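Where the Bottle Caps Go: Plastic Litter on One Mile of Creek
Final report, Environmental Studies project
Thursday, January 31, 2019

1. Why we did this

Our creek runs behind the student parking lot and then, for reasons best known to the creek, under the supermarket. Everyone agrees it is dirty. The city says so on a sign, and the sign has a chip bag stuck to its post. What we couldn't find was anyone who had written down what the dirt is made of, so we did.

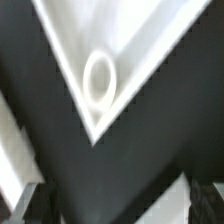
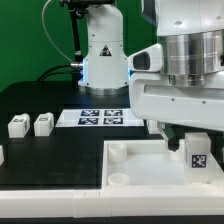
2. Method

We marked off five stretches of bank, each 100 feet long, and named them A to E after a long meeting about better names. We visited every stretch once in May and again in the fall. Anything plastic and bigger than a fingernail went into a bag, then onto a tarp, then onto a tally sheet. Our categories came from the Flukow litter guide, which has a separate line for cotton swab sticks. We laughed at that line until we got to stretch C.

Glass and metal were picked up but not tallied. Neither was the office chair, which is partly plastic and led to our only real argument.

3. What we found

The two visits together gave us 93 pieces from stretch A alone, mostly food wrappers. Stretch A is next to the bus stop, and the bus stop has a trash can with no bottom.

Stretch B was nearly clean. We were pleased about this until we noticed that the bank there is too steep for us to reach most of it.

Stretch C had the swab sticks, along with a good many tiny white pellets that we think are packing material. It sits right below the storm drain.

Stretches D and E had bags – whole ones, torn ones, and long gray ribbons of bag wound into the willow roots so tightly that we had to leave some behind. Those are not in our totals.

4. Comparison with other work

Grímsdóttir's beach survey, which was our assigned reading, found more rope and fishing line than anything else. We found one fishing lure, and it was in good shape. Creeks and beaches clearly collect different things, and we were wrong to copy the survey's "marine gear" column onto our own sheet, where it took up a third of the page.

5. Problems

It rained before the fall visit and the water was high, so the lower bank went unchecked. The Markerus kitchen scale we used for weighing bags stops working when wet, and so we have weights for May only. Two tally sheets disagree about stretch D, and we used the lower figure.

6. Next steps

We have asked the Steklow Street bus stop to be put on the list for a new trash can, with a bottom. We would also like to put a net across the storm drain for a month, if the city will let us, and empty it every Friday. The request form is four pages long and has been sent in twice.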